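Thread on how the audio mix on Stararholm changed between the broadcast version and the streaming version. Long, mostly numbers and dialog levels. Mute me if you only watch for the plot.

1/ Stararholm aired first on a regular network slot, then moved to Kivi as a full-season drop. Same cut, same running time minus ad breaks. Different mix. A lot of people noticed the dialog got quieter and blamed their TV.

2/ The TV is partly to blame. I'll get to that. First, the terms.

3/ Loudness for television is measured as an average over the whole program, in LKFS. US broadcast has a target of -24. That number is the average. It says very little about how far apart the quiet parts and loud parts are.

4/ The spread between quiet and loud is loudness range, LRA. A talk show has a small one. A theatrical mix of a war film has a big one. TV drama used to sit in the middle and has been drifting toward the film end for years.

5/ I measured all of season two in both versions. Same playback chain, same meter, stereo output. I also did the 5.1 for the episodes where I could get it. Stereo is what most people hear, so most of this thread is stereo.

6/ Broadcast version, average across the season: integrated loudness right on target, LRA low, dialog within a couple of dB of the program average. In plain words, set your volume once and leave it.

7/ Kivi version: dialog sits at a sensible level, but everything around it has room to jump. Doors, engines, the harbor storm in the finale. The speech itself is barely lower than on broadcast. It feels lower, as you turned the volume down during the storm and never turned it back up.

8/ This is the part that gets lost in complaints. If you match the two versions by dialog level alone, they're close. If you match them by peak level, the Kivi dialog is clearly lower. People match by peak, with a thumb on the remote.

9/ Worst case in the season is the ferry argument in episode four. Two actors talking under their breath, wind, a diesel engine, and a low string pad in the score. On the broadcast mix the engine was pulled down every time someone opened their mouth. On Kivi the engine stays put.

10/ I ran a small listening poll on that scene in March. Posted two unlabeled clips, level-matched on dialog, and asked one question: could you follow every line without captions. 1107 people voted on clip A, 1220 on clip B. Separate polls, so the totals differ. Not a controlled test. Phones, laptops, soundbars, who knows.

11/ Clip A was broadcast. It won by a wide margin. I expected it to win. I did not expect the replies from people with proper surround setups saying they preferred clip B and had no trouble with it.

12/ Those replies make sense. In 5.1 the dialog comes out of the center speaker and the engine is mostly elsewhere. Your ears separate them by position. Fold the same mix down to stereo and voice and engine come out of the same two drivers.

13/ The downmix is where I think most of the damage happens. A standard fold-down takes center at -3 dB into left and right, surrounds at -3 dB as well, and drops the LFE channel. If the automatic result isn't checked by a person, a busy scene turns to soup.

14/ Bratis, the company that makes the show, lists separate stereo and surround mixes in the end credits of the broadcast version. The Kivi version has a shorter credit roll and I can't find that line in it. I'm not going to claim more than that. A missing credit isn't proof of a missing mix.

15/ What I can say: I took the Kivi 5.1, folded it to stereo myself with default coefficients, and compared it with the Kivi stereo stream. After time alignment the two nearly cancel when one is inverted. What remains sounds like codec noise. Draw your own conclusion.

16/ The broadcast stereo does not cancel against the same fold-down. There's plenty left over, and it's mostly effects and music being moved around under speech. That was somebody's work.

17/ "Actors mumble now." Some do. Lavalier mics got better and on-set performances got quieter. But it's the same performance in both versions here, so it can't account for the difference between them.

18/ "TV speakers point backward." True, and it matters. A thin panel with rear or bottom drivers loses a lot in the range where consonants live. It hurts both versions. It hurts the one with the louder bed more.

19/ "Just turn on captions." I do, often. It's a fix for the viewer and it takes the pressure off the mix. Also the Stararholm captions run early by almost a second in the last two episodes, which ruins the reveal in the lighthouse.

20/ Now settings. I get asked for this more than for the measurements, so here it is in the order I'd try it. One change at a time, using the ferry argument as the test scene.

Step 1. Check what the app is sending. If you have two speakers or a TV only, set the Kivi audio track to stereo. Leaving it on 5.1 means the TV does the fold-down, and some sets drop the center lower than they should.

Step 2. Turn off anything called virtual surround, 3D, wide or hall. These work by messing with phase, and the center image is the first thing to go.

Step 3. Find dynamic range control. It may be called night mode, DRC, auto volume or volume leveling. Start with the lowest setting. High settings pump: you'll hear the background swell up after every line.

Step 4. Try the dialog or voice mode by itself, with step 3 off. On most sets it's an EQ bump somewhere between 1 and 4 kHz. Helps with thin speakers. Makes good speakers sound like a phone call.

Step 5. If there's a soundbar, raise the center channel by 2 or 3 dB before touching anything else on it. No center channel adjustment usually means no real center channel.

Step 6. Look at the room. Bare floor, bare table and a big window between you and the set will smear speech more than people think. A rug helps. Curtains help. Slatted blinds do very little.

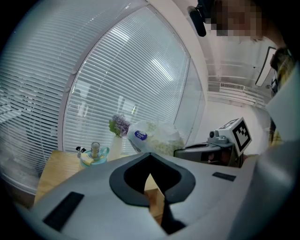
Step 7. Play the scene again at your normal volume and write down which lines you missed. If it's the same lines as before, undo everything and use captions for this show.

21/ A note on Tonduvix, as I'll be asked. It's the other Bratis series, also on Kivi, 23 episodes so far. Same studio logo at the end, completely different result. Small loudness range, dialog clear in stereo, and my fold-down test leaves a large remainder. So it can be done on that service.

22/ Tonduvix never aired on broadcast. It had no network spec to meet and still came out easier to follow than Stararholm. That weakens the theory that only broadcast rules keep dialog clear. I held that theory until I measured it.

23/ One difference that may matter: Tonduvix is mostly interiors and people in offices. Less wind, fewer engines. I tried to control for it by picking out exterior scenes only. 109 of them with speech, across everything released. The gap gets smaller but doesn't close.

24/ Method, for anyone who wants to repeat this. Analog capture from the player output, line level, no processing, 48 kHz. Integrated loudness and LRA per episode. Dialog level from hand-marked sections, not the automatic speech gate, which kept counting seagulls as people.

25/ Known problems. Streams change. Kivi could replace an audio file tomorrow without a notice anywhere. All my captures of season two were finished before this thread, posted Jun 12, 2018. If your numbers disagree with mine next year, check whether the file changed first.

26/ Also, the 5.1 captures are incomplete. Episodes two and seven kept dropping to stereo partway through on my player. I left both out of the surround averages. They're in the stereo averages.

27/ Season one isn't covered here. I only have it from the network airing. I'll measure the Kivi version if I find the time, starting with the pilot, where the radio chatter under the opening titles is a good stress test.

28/ Correction to 13/: some decoders use -6 dB for the surrounds depending on a metadata flag. I used -3 for my fold-down. Tried -6 on the ferry scene afterward and the match to the Kivi stereo got worse.

29/ Correction to 19/: the early captions are on the Kivi web player. Someone with a set-top box says theirs are in sync. I don't have that box.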